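Módulo 3. Orden y limpieza de la cocina de uso común
Apuntes de clase - Curso de mantenimiento de espacios compartidos

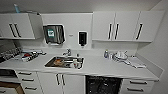
Última modificación de esta página: junio, 14:00 h

3.1 Por dónde se empieza

En una cocina compartida la limpieza empieza por el fregadero. Mientras haya envases o botellas dentro de la pila no se puede lavar nada más, y lo que se acumula en ella acaba pasando a la encimera. El orden de trabajo que seguimos en el curso es siempre el mismo: pila, escurridor, encimera, frentes de armario, parte superior de los armarios y suelo.

Lo que aparece en la pila se reparte en tres grupos:

Envases para reciclar. Se vacían, se enjuagan y se llevan al contenedor que corresponda.
Recipientes reutilizables. Se lavan y pasan al escurridor.
Restos y objetos que no se reconocen. Se sacan con guantes. Los restos van a la basura; los objetos, a la caja de pendientes.

Ningún envase se vacía por el desagüe sin leer antes la etiqueta. Si no tiene etiqueta se deja aparte y se avisa.

3.2 El escurridor

El escurridor de alambre es un lugar de paso. En las prácticas del edificio Unano el primer grupo encontró que casi todo lo del escurridor llevaba allí desde la semana anterior, y la encimera de al lado se había convertido en una prolongación suya. La norma que se adoptó fue guardar todo lo seco antes de lavar lo nuevo.

El alambre se cepilla una vez al mes con agua caliente y un poco de vinagre, sobre todo en las uniones. Si hay óxido, se cambia.

3.3 La encimera

Las encimeras blancas muestran pronto los cercos de café y de té. Se limpian en dos pasadas: la primera con bayeta húmeda y detergente, la segunda con agua sola. No se usan estropajos verdes ni polvos abrasivos.

Para la dilución que usamos en clase (detergente neutro Vik) se miden 600 ml de agua en la botella pulverizadora y se añade un tapón de producto. Toda botella pulverizadora lleva escrito el contenido y el mes de preparación. Esto vale también para las botellas pequeñas transparentes, que son las que más confusiones dan.

Los productos de limpieza no se dejan junto al hervidor ni junto a nada que se use para comer o beber. En las cocinas pequeñas esto se incumple a menudo: el pulverizador se queda contra la pared, al lado de los aparatos, y allí sigue al día siguiente. Su sitio es el armario bajo el fregadero, en una bandeja.

3.4 Cables y aparatos

Los cables se recogen antes de mojar la encimera. El orden es desenchufar, enrollar sin apretar, sujetar con una cinta y apartar. Un cable cruzado hacia el borde delantero se engancha con facilidad y puede arrastrar el aparato entero.

Un hervidor puede superar los 2000 vatios y algunos llegan a 3000, así que no se conecta a una regleta compartida con otros aparatos. Se descalcifica con ácido cítrico cuando el fondo empieza a verse blanco. Después se hierve agua limpia una vez y se tira.

3.5 Papel y jabón

El dispensador de papel y el de jabón van entre los dos grupos de armarios altos, al alcance de quien está en la pila. Conviene mantener esa zona despejada. Las tapas oscuras disimulan la suciedad pero también el nivel de papel, por lo que hay que acercarse a mirarlo. El paquete de papel Hasa trae 100 hojas y se repone cuando queda menos de un tercio.

Las etiquetas pegadas en la pared se repasan con un paño apenas húmedo. Si se despegan por una esquina se sustituyen.

3.6 Encima de los armarios

Es la zona que más se olvida. Se usa para dejar botellas y cosas planas que no caben en otra parte, y con el vapor se forma una capa de grasa y polvo difícil de quitar. No se guardan allí productos líquidos. Se limpia cada dos meses, con escalera y entre dos personas.

Las puertas quedan cerradas al terminar. Una puerta alta entreabierta está a la altura de la cabeza de mucha gente. Si no cierra sola, se revisa la bisagra y se anota en la hoja Cluseo.

3.7 Para la próxima sesión

Leer el apartado de cajones y armarios bajos (Su, Kam-wah, cuaderno de prácticas, capítulo 4).
Traer guantes de la talla propia y una libreta.
Dibujar el plano de una cocina que se use a diario y marcar en él dónde están los productos de limpieza, los aparatos y el papel - con una línea por cada cosa que debería cambiar de sitio.

Las dudas sobre diluciones se ven al principio de la clase, con los botes delante.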